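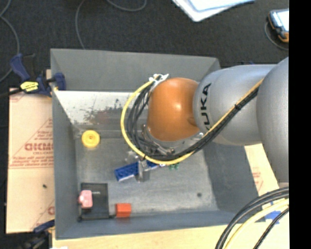
The Gray Bin

Florian Trummer kept the long blue brick for last. He had been clearing out his mother's house in Brerport since May, and the toys were the only thing left in the back room.

They had come out of the cupboard in shoeboxes, biscuit tins and one pillowcase. He tipped a bit of everything into the gray bin and sorted from there. Bricks went in one box, wheels in another, and anything he couldn't name went on the windowsill. By four in the afternoon the windowsill was full.

Cameron Menzies came by at twenty past with the van. He was taking the boxes to the Kiddale shop on Valdovinos Street, where they sold old toys by the bag.

"Is that the lot?" Cameron asked.

"Nearly."

Cameron looked into the bin. There was a long blue brick, something small and green, a round yellow thing with a raised rim, and a dark tray.

"What's the yellow one?"

"It's off the lighthouse," Florian said. "It was the floor the lamp stood on. We lost the lamp."

"And the blue?"

"That was the sea wall."

He had built the lighthouse with his brother the winter they were both home with chicken pox. It had 147 pieces, and they knew that because their mother made them count before anyone could leave the table. The sea wall went in front. Every night his brother ran a boat into it, and every morning it had to be put back.

Cameron picked up the tray and turned it over. "You could get 40 for the whole thing if it was complete. Without the lamp, maybe 20."

"It isn't for sale without the lamp."

"So it isn't for sale."

"I suppose not."

Cameron put the tray back in the corner of the bin and carried the first two boxes down to the van. Florian heard him on the stairs, then the back doors, then the stairs again. The boxes were lighter than they looked and it did not take long.

When the room was clear, Florian sat down on the floor by the bin. The metal was scuffed all over. His father had used it for bolts, and later for potatoes, and it had never been washed as far as he knew. He took out the blue brick and rubbed the studs with his thumb.

His brother lived in Jostunmont now and had a boy of six. They spoke at Christmas, and sometimes on birthdays if one of them remembered.

"Do you have a padded envelope in the van?" he called.

"Big or small?" Cameron called back.

Florian held the brick against his forearm. It reached from his wrist nearly to the elbow.

"Big," he said.

He put the yellow piece in as well, wrapped in a sock, and wrote the address on the front - he had to look it up. He left the space for a note until the end. Then he wrote that the lamp was still missing, and that the boy should watch out for boats.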